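March 24, 2019
Dye bench, Flodville. Entry: Ngọc Âu

Continued the wash-fastness work on the teal shade. Kibet had left the October recipe in the drawer and I followed it without changes, apart from the salt, which went in as two additions instead of one.

Bath volume 1,000 ml, liquor ratio as before. Brought up slowly, held at temperature for 14 minutes, then let down with the lid on. The thermometer on the left-hand bath still reads low against the glass one. Corrected by hand in the log. Brock has the spare probe at Tullorov and should be asked for it again.

Shade came out a little greener than the standard under the lamp, less so by the window. I put this down to the water – the softener was due a recharge and I did not check it first. Will repeat with bottled water before touching the recipe.

Swatch 13 is the odd one. Good depth on the face, patchy on the back, and the patches follow the fold lines. Most likely it was packed too tightly in the beaker. Not counted in the results. Thảo suggests a wider vessel and fewer pieces per run, which costs us an afternoon but is probably right.

Rubbing test: dry fine, wet slightly worse than last time. Staining on the cotton strip visible but pale. Grey scale readings are in the back of the book, and Nghĩa is to read them blind before I enter anything in the sheet. 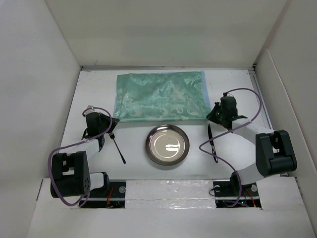

Teal-green satin with paler woven pattern, laid flat behind steel plate. Note creasing.

For patterned satin, take readings from the ground only. The figure reflects differently and pulls the value up. Turn the piece through a right angle and read again – if the two disagree, use the mean and say so.

To do: recharge softener, repeat teal in bottled water, order cotton strips, relabel the acetic acid.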